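나무에는 왜 줄무늬가 있을까? 나이테와 나뭇결 이야기

책상 한번 만져 봐. 나무로 된 거면 줄이 있지? 길쭉길쭉한 줄. 어떤 건 물결 같고 어떤 건 그냥 쭉 뻗은 줄이고. 그게 나뭇결이야. 누가 붓으로 그린 게 아니고 나무가 살면서 스스로 만든 무늬. (물론 가짜도 있어. 가짜 구별하는 법은 뒤에서.)

오늘은 나무 속 얘기. 좀 길지만 중간중간 쉬면서 읽어도 돼.

나무는 어디가 자랄까

문제 하나. 네가 키 작은 나무의 가슴 높이쯤에 이름표를 걸어 놨어. 그리고 30년 뒤에 다시 왔어. 나무는 엄청 커졌겠지. 그럼 이름표는 어디 있을까? 저 위 꼭대기 근처?

아니야. 그대로 그 높이에 있어. 어른이 된 너한테는 오히려 낮아 보일걸.

나무는 위로 자랄 때 가지 끝, 줄기 끝에서만 길어져. 고무줄처럼 전체가 쭉 늘어나는 게 아니거든. 그럼 줄기는? 줄기는 옆으로 자라. 뚱뚱해지는 거지. 그래서 이름표 끈을 너무 꽉 묶으면 나무가 힘들어해. 끈이 껍질을 파고들기도 하고. 나무에 뭐 걸 때는 꼭 헐렁하게!

껍질 바로 밑의 비밀 공장

줄기가 뚱뚱해지는 일은 껍질 바로 안쪽에서 일어나. 거기에 아주 얇은 층이 있어. 이름은 부름켜. 어려운 말로 형성층이라고도 해. 얼마나 얇냐면 맨눈으로는 거의 못 봐.

부름켜가 하는 일은 새 세포 만들기. 세포는 생물의 몸을 이루는 아주 작은 방 같은 거야. 안쪽으로 만든 세포는 나무 살, 그러니까 우리가 목재라고 부르는 부분이 되고, 바깥쪽으로 만든 건 잎에서 만든 양분이 지나가는 길이 돼. 안쪽으로 훨씬 많이 만들어. 그래서 나무는 대부분이 목재야.

그러니까 나무에서 제일 젊은 데는 껍질 바로 밑이고, 제일 늙은 데는 한가운데야. 한가운데에는 나무가 아기였을 때의 줄기가 들어 있어. 신기하지. 할머니 나무 속에 아기 나무가 그대로 있는 셈.

봄 나무, 여름 나무

자 이제 나이테. 우리나라처럼 계절이 있는 곳에서는 나무가 일년 내내 똑같이 안 자라.

봄. 따뜻해지고 물도 많고 잎도 새로 나와야 해. 바쁘다 바빠. 이때 만든 세포는 크고 벽이 얇아. 물을 콸콸 올려보내야 하니까. 색은 연해.

여름이 깊어지고 가을이 가까워지면 천천히 자라. 세포가 작고 벽은 두꺼워. 촘촘하니까 색이 진해.

겨울. 쉰다. 끝.

그다음 봄이 오면 또 연한 색이 시작돼. 진한 색 바로 옆에 연한 색이 딱 붙으니까 경계가 선처럼 보이는 거야. 연한 띠 하나 진한 띠 하나, 둘을 합쳐서 한 살. 진한 줄만 세도 되고. 근데 연한 거 진한 거를 따로따로 세면 나이가 두 배가 돼 버려. 나무가 억울해해.

그럼 일년 내내 더운 열대 지방 나무는? 나이테가 흐릿하거나 아예 잘 안 보이는 게 많아. 겨울에 쉬질 않으니까. 대신 비가 오는 때와 안 오는 때가 뚜렷한 곳에서는 열대 나무도 테가 생기기도 해.

나이테는 나무 일기장

어떤 줄은 넓고 어떤 줄은 좁아. 왜 그럴까.

넓은 줄 = 잘 자란 해. 비도 알맞게 오고 햇빛도 좋고.
좁은 줄 = 힘든 해. 가뭄이 들었거나 너무 추웠거나 벌레가 잎을 다 먹어 버렸거나.
까만 흉터 = 산불에 덴 자국일 수도 있어.
한쪽만 넓은 줄 = 나무가 기울어서 버티느라 그랬을 수도.

옛날 책에 보면 나이테 넓은 쪽이 남쪽이라고 나와 있는데 이건 믿으면 안 돼. 산에서 길 잃었을 때 그걸로 방향 찾으면 큰일 나. 비탈에 서 있는지, 옆에 큰 나무가 있는지, 바람이 어디서 부는지에 따라 다 달라지거든.

과학자들은 나이테를 보고 옛날 날씨를 알아내. 아주 오래 사는 나무들이 있는데, 2000살 넘은 나무도 있어! 그런 나무에는 온도계도 없던 시절의 날씨가 남아 있는 거야. 살아 있는 나무랑 오래된 집 기둥의 나이테 무늬를 서로 맞춰 보면 더 옛날까지 갈 수 있고. 퍼즐 맞추기랑 비슷해.

나무를 꼭 베어야 하냐고? 아니. 빨대처럼 가느다란 도구를 줄기에 돌려 넣어서 연필보다 가는 나무 막대를 쏙 뽑아내. 거기에 줄이 다 보여. 전문가만 하는 거니까 집에서 따라하지 말기.

동그라미가 왜 줄이 됐지?

여기가 제일 헷갈리는 데. 나이테는 동그라미잖아. 그런데 책상에는 동그라미가 없고 줄만 있어.

자르는 방향 때문이야.

당근 말고 양파로 생각해 보자. 아니다, 김밥이 낫겠다. 김밥을 보통 때처럼 썰면 동그란 무늬가 나와. 밥이 동그랗게, 김도 동그랗게. 그런데 김밥을 세로로 길게 자르면? 김이랑 밥이랑 단무지가 다 길쭉한 줄이 되지. 나무도 똑같애. 가로로 뚝 자르면 나이테 동그라미, 세로로 길게 켜면 나뭇결 줄무늬.

세로로 켤 때도 두 가지가 있어.

곧은결. 나무 한가운데를 지나게 켜면 줄이 나란히 쭉쭉 나와. 반듯하고 덜 휘어. 대신 한 나무에서 조금밖에 안 나와서 비싼 편.

무늬결. 가운데에서 비껴서 켜면 산 모양, 물결 모양이 나와. 예쁜데 마르면서 휘기 쉬워. 널결이라고도 불러.

책상 판 하나에 두 가지가 섞여 있을 때도 있어. 가운데는 산 모양인데 양옆은 곧은 줄.

옹이는 뭐야?

나무판에 있는 동그란 점. 눈알같이 생긴 거. 무섭다고 하는 친구도 있는데 그냥 가지가 있던 자리야. 줄기가 뚱뚱해지면서 가지 밑동을 꿀꺽 감싸 버린 거지. 그래서 옹이 주변 결은 빙 돌아서 흘러. 냇물이 돌멩이를 피해 가는 것처럼.

옹이가 있는 데는 단단해서 톱질할 때 힘들어. 죽은 가지였던 옹이는 쏙 빠져서 구멍이 나기도 하고.

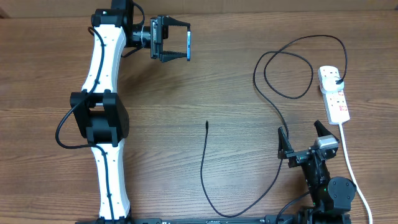 결을 따라 하면 쉽다

나무는 결 방향으로는 잘 쪼개지고 결을 가로질러서는 잘 안 쪼개져. 나무젓가락 생각해 봐. 쫙 세로로 갈라지지? 가로로는 힘 줘서 부러뜨려야 하고. 나무 속 세포가 긴 빨대 다발처럼 위아래로 서 있어서 그래. 빨대 다발은 옆으로 떼어내긴 쉬운데 한꺼번에 꺾기는 어렵잖아.

사포질도 마찬가지. 결을 따라 문질러야 매끈해. 가로로 문지르면 흠집이 다 보여. 동네 목공방 피타치(Pitach) 벽에도 크게 써 있더라, "결 따라 살살". 어린이 목공 시간에 제일 많이 하는 말이래.

손가락에 가시 박히는 것도 결이랑 상관있어. 거친 나무를 손으로 쓱 쓸면 안 돼. 손바닥으로 톡톡 대 보고, 까칠하면 사포 먼저.

진짜일까 가짜일까

나무처럼 보여도 나무 무늬를 찍은 종이나 필름을 붙인 가구가 많아. 나쁜 건 아니고 그냥 다른 거야. 알아보는 방법.

- 똑같은 무늬가 또 나오나 보기. 똑같이 생긴 옹이가 두 번 나오면 수상함.
- 모서리 보기. 진짜 통나무판이면 윗면의 줄이 옆면으로 이어져. 갑자기 뚝 끊기면 붙인 것.
- 끝쪽(마구리) 보기. 나이테 조각이 보이면 진짜.

근데 진짜 나무를 종이처럼 얇게 깎아서 붙인 것도 있어서 어른들도 자주 틀려. 못 맞춰도 괜찬아.

직접 해 보기: 나뭇결 탁본

준비물은 얇은 종이, 크레용, 결이 울퉁불퉁하게 느껴지는 나무판.

종이를 나무판에 올리고 움직이지 않게 테이프로 살짝 붙여. 크레용은 껍데기를 벗기고 눕혀서 문질러. 세우면 종이 찢어져. 살살 여러 번. 그러면 튀어나온 줄만 색이 묻어서 결이 나타나. 맨들맨들하게 칠한 책상은 잘 안 돼. 오래된 마루나 도마 뒷면, 공원 벤치가 잘 나옴. (도마는 꼭 허락받고!)

여러 장 모아서 색을 다르게 해도 예쁘고, 어디서 떴는지 뒤에 적어 두면 나중에 비교할 수 있어.

통나무 토막이 있으면 나이도 세어 봐. 가운데부터 바깥으로. 핀이나 연필로 열 줄마다 점 하나씩 찍으면 안 헷갈려. 네가 태어난 해의 줄은 어디쯤일까? 그건 나무를 언제 베었는지 알아야 찾을 수 있어. 벤 해를 알면 맨 바깥 줄부터 거꾸로 네 나이만큼 세면 돼.

낱말 주머니

부름켜: 껍질 밑에서 새 세포를 만드는 얇은 층
나이테: 한 해에 하나씩 생기는 테
나뭇결: 나무를 잘랐을 때 보이는 줄이나 무늬
마구리: 길쭉한 나무의 양쪽 끝 면
옹이: 줄기에 파묻힌 가지 자리

다음 편은 나무껍질. 왜 갈라지는지, 자작나무는 왜 하얀지. 1월에 올릴게!

공유 171 · 댓글 30

최근 글
씨앗은 어떻게 멀리 갈까
단풍은 왜 빨개질까
버섯은 식물이 아니라고?
종이 한 장이 되기까지
이끼는 뿌리가 없대
나무도 목이 마를까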